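4. Template Choice and Editing Habits in a Small-Business Card App

4.1 Setting and participants

The app we studied, Pulgate, lets a person lay out a business card on a phone and either send the finished file to a print shop or pass it along as a picture in a message. It had been offered without charge to shop owners and tradespeople in Brostedham since January, and by the time we closed our logs 1,824 cards had been saved to finished files. We were less interested in how many cards were made than in how people got there: which template they opened first, how long they stayed with it, and what they changed before they felt ready to hand the card to somebody else.

We invited 67 card makers to sit down with us and talk through their most recent design, and 66 of them did so (the remaining person moved away before we could agree on a time). Most ran a business alone or with family. There were hairdressers, a piano tuner, several people who repair appliances and computers, and a good number who sell food from a stall or a van. Inese Vītola carried out most of the interviews, usually at the owner's own counter, and we are grateful to everyone who kept talking to her between customers.

4.2 Stock backgrounds and trade categories

Pulgate groups its backgrounds by trade, so that a florist and a plumber do not have to scroll through the same long list. The groups were put together by Geert Maes before the study began and were left alone while it ran. The group labeled "Computers and repair" was opened by nearly everyone in that line of work and, to our surprise, by quite a few people outside it as well.

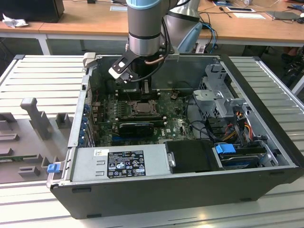
Figure 1. Open desktop computer tower with a robot arm reaching in over the motherboard.

When we asked owners why they had picked a particular background, they seldom spoke about the picture first. They spoke about the words that had to sit on top of it. A phone number needs a calm patch to rest on, and a busy photo leaves very few of those. One repair shop owner told us she had tried four backgrounds in a row, liked every one of them, and then gone back to plain cream once she saw her address printed small at the bottom. Her story came up in other forms again and again, and it matches what we found in the logs, where a photo background was often chosen early and taken away late in the same sitting.

The logs also showed a habit we had not planned for. Many people opened a second card right after finishing the first and made a nearly identical copy with a different name on it, for a spouse or a business partner. The app had no "duplicate" button at the time, so they rebuilt the whole thing by hand -- the same typeface, the same color, the same little rule under the name. Several of them described this as the part they enjoyed least, and we can well understand why.

4.3 From phone screen to printed card

Our second question was what happened once the file left the phone. Two print shops, Verhoeven and Nitau, kindly kept notes on the Pulgate files they received. Both accept the standard card size and both trim on all four sides, and yet they handled margins in their own ways. Nitau wrote back to the customer whenever text ran close to the edge. Verhoeven shrank the whole layout a little and printed it. Customers of both shops told us they were pleased, though a few of Verhoeven's had noticed that the letters looked smaller than they remembered.

We had expected color to be the main worry, and it did come up, mostly with dark blues that looked nearly black on uncoated paper. Still, the complaint we heard most was about reading the card at arm's length. A phone held close to the face makes small type look generous. The same type on a card, passed across a counter, can be hard going for an older customer, and owners generally found this out only after the box had arrived.
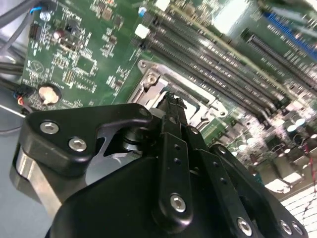 4.4 Limits of this part of the study

Everyone we spoke with had finished at least one card, so we can say very little about people who opened the app, looked around and gave up. The interviews also leaned on memory, and some owners were describing a card they had made weeks before. Where a memory and a log disagreed, we have gone with the log for the order of steps and with the owner for the reasons behind them. The print shop notes cover only two businesses in one town, and a shop with other equipment might well treat the same files differently.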